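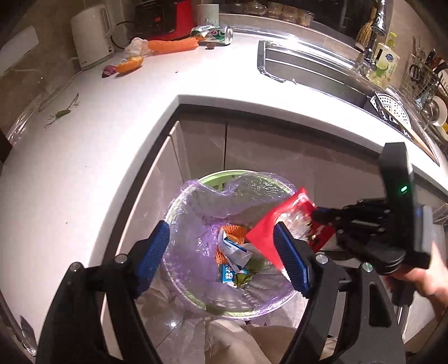 A kitchen bin is a container kept in or near a kitchen for the short-term storage of household rubbish, above all food scraps and packaging. It is one of the hardest-working objects in any home, used many times a day and emptied more often than any other bin in the house. Most kitchen bins are used with a removable liner, usually a thin plastic bag.

Types

Kitchen bins fall into a few broad families. The open-top bin is the simplest: a round or square tub with no lid, often with perforated or latticed sides, which keep it light and let air move around the bag. Pedal bins have a hinged lid worked by the foot, a wonderfully handy arrangement for a cook with messy fingers. Swing-top bins have a pivoting flap that closes by its own weight. Built-in bins sit behind a cabinet door or in a deep drawer, sometimes with separate tubs for separate materials.

Open bins are at their best where dry packaging makes up most of the load. Peelings, fish and meat scraps are better kept under a lid, or taken out the same day.

Placing

The classic spot is beneath the worktop, close to where food is unpacked and chopped. In an L-shaped kitchen the inner corner is a favourite, as few people stand there for long and a round bin tucks in neatly between the two runs of cupboards. The drawback is that corner cupboard doors may be blocked, so a light bin that can be nudged aside with one foot is a real pleasure to own. The makers Rudd and Sketetent both sell slim round models for this purpose, the smallest holding 5 litres and the largest 21.

Liners

Bin liners are sold on rolls, commonly of 14 or 100 bags, and in a cheerful range of colours – white, black, green, pink and purple among them. The usual way to fit one is to shake it open, push it down to the base and fold the top edge outwards over the rim. A bag that is too narrow will not turn over the rim at all, while one that is too wide tends to slip inwards as it fills. Some bins come with a loose ring that clips over the fold and holds it tight. Others, such as the Skunder, have a small notch at the back through which the spare plastic can be pulled and knotted.

Pressing the air out from under the liner before use gives a surprising amount of extra room. A bin with perforated sides does this almost by itself, as the trapped air escapes through the holes.

Typical contents

What goes into a kitchen bin makes a lively record of a household's meals: snack wrappers, fruit nets, torn packets, leaf trimmings and stalks. Packaging made of mixed materials is often hard to recycle and ends up here by default. Foam fruit nets, the stretchy sleeves that protect pears and other easily bruised fruit, can be saved and slipped around glasses when moving house. Leaves and stems can be composted where there is a garden or a food waste collection.

Cleaning

A plastic bin can be washed with warm water and washing-up liquid, then dried fully before a new bag goes in. Perforated sides need a soft brush – an old toothbrush is excellent – to clear crumbs from the holes. The Trirkoten range has a lift-out base for the same reason. In December, when many households cook and unwrap far more than usual, an extra wash is well worth the trouble.

See also: Bin liner; Compost caddy; Food packaging; Pedal bin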